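Notebook, incident coding, Brzozowska Street room
May, started 9:40

Back on the Baketti crossing reports. The batch is 300 wire items on the ambush of the customs convoy and the week after it. Goal for today was to get the duplicates out and settle one casualty figure per event before anything goes into the Lultham sheet.

Dedupe pass on headline plus first paragraph left too much in. Same agency copy comes back with a new headline every few hours, and the first paragraph is often rewritten while the rest stays put. Switched to matching on paragraphs two to four. Much better. Still misses translated copy, so those have to be done by eye.

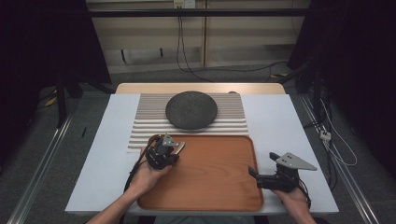
White board with the ribbed mat, stone plate and tray.

Casualty counts: early items say six dead, the provincial office in Venari says nine, and later agency copy goes back to six with the wounded listed separately. My reading is that nine is dead and wounded added together by whoever wrote the bulletin. Not certain. Entered 6 as low, 9 as high, and put a note in the source field. Please don't average these.

Claim of responsibility is worse. Two statements, different group names, different wording, both quoted secondhand. No original text for either. Coded as "claimed, disputed". The codebook has no value for this, so I used 7 with a comment. Needs a proper value before the next release.
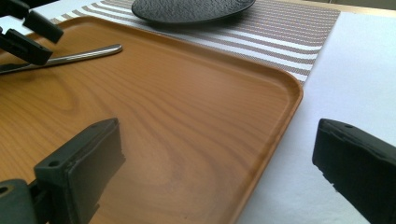 Location field: half of the items give the crossing itself and the others give the road south of it. The road is what the witnesses describe. Changed precision from 1 to 2 for all of them and kept the coordinates on the road junction.

Stopped at 16:15. About a third of the batch still unread, mostly follow-ups on the border closure, which is a separate event and should get its own ID.

To do:
- ask Venari desk for the bulletin in the original language
- add the disputed claim value to the codebook
- rerun dedupe on the translated items after the names are normalized (Baketti is spelled at least three ways)
- check whether the closure started the same evening or the next morning, sources differ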